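Good practice for a kitchen arm: the rendered kitchen of Grisurora
By Yae Morikawa, 17 March 2022

In our group we write our working rules first for the simulated kitchen, and after that for the real arm. In this gallery page I show the kitchen and put the rules under it, with small remarks where people asked me for more detail. 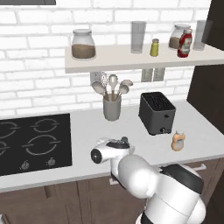
Arm over the counter, gripper with nothing in it

The white arm comes in from the lower right and the gripper stays above the front edge of the countertop. We call this the waiting pose. The rule says that the gripper must hold no object when a person reads out the checklist, and this is valid in the simulator too. Some colleagues find it too strict for a rendered room. I think a habit is easier to keep if it is the same habit in both places.

Rule on free space

Before any motion the operator must name aloud the things which are nearest to the gripper. In this kitchen I would name the small squeeze bottle with the amber color and the crock with the utensils. The person who writes the log repeats the names. If the two persons do not agree, we do not start.

For each named object we write down a keep-out distance. The default is 40 millimeters on every side, and it may be made smaller only for the object that the arm will grasp. It goes back to the default when the arm lets go of it.

Tall and thin things

The utensils stand up out of the crock and spread to both sides. A simple box around the crock alone is therefore not a correct model, and the keep-out zone has to include the heads of the spoons and the whisk. Sorin Neagu found this mistake in our first version of the rules, where we measured only the crock. He was right and I changed the text the same evening.

Cooktop

We treat the black cooktop as hot in all cases, also in simulation, where it can not be hot. No planned path may put the gripper lower than 16 centimeters over the burner rings, except if the task sheet says cooktop in its title. The knobs on the front edge belong to the same zone. Please do not make your own exception for "only a short move".

Toaster and outlets

The toaster is against the wall with outlets above it. Our rule for electrical things has one sentence: the arm does not go behind them. For the real kitchen there is a second sentence about pulling the plug before the session, and you find it in the paper version.

Shelf

Drinking glasses and storage jars stand on the long white shelf. Glass is allowed as a target only after the operator has passed the plastic cup tasks. One more remark here: the red ketchup bottle stands in front of a jar, so the jar can not be reached in a straight line. The task sheet must say which one moves first. If it does not say it, send the sheet back to its author and wait.

What goes in the log

Write the name of the operator, the name of the reader, the task sheet and its version, the reason for each stop. Stops are not counted against anybody. In the test series with the Mania software we logged 206 runs, and the most useful pages were the ones where a person wrote two full lines about why they pressed the button. "Stopped, strange" is not enough.

A simulated run with a contact is logged in the same way as a real one. After 5 contacts with the same object, the task sheet is closed and Conall Lenihan reads it again from the beginning.

Next change to the rules is planned for July. I would like to add a part on drawers, as the silver bar handle on the drawer front is a good target but we have no agreed speed for it.

Share this gallery: 16 shares
Comments (4)

Cathal Duggan
Good to see the cooktop rule in writing. At Hegarty we had the same discussion, and we ended with a higher limit because our gripper is longer. Do you measure from the fingertip or from the housing?

Yae Morikawa
From the lowest point of whatever is on the arm, also a held object. I see that I did not write it. I will add it, thank you.

Keisha Begay
Is the keep-out distance the same for the squeeze bottle and for a glass? I would want more room for glass.

Sorin Neagu
@Keisha it is the same at the moment. In the Brorwood kitchen we use double for glass and it makes the shelf tasks quite slow, but I still prefer it.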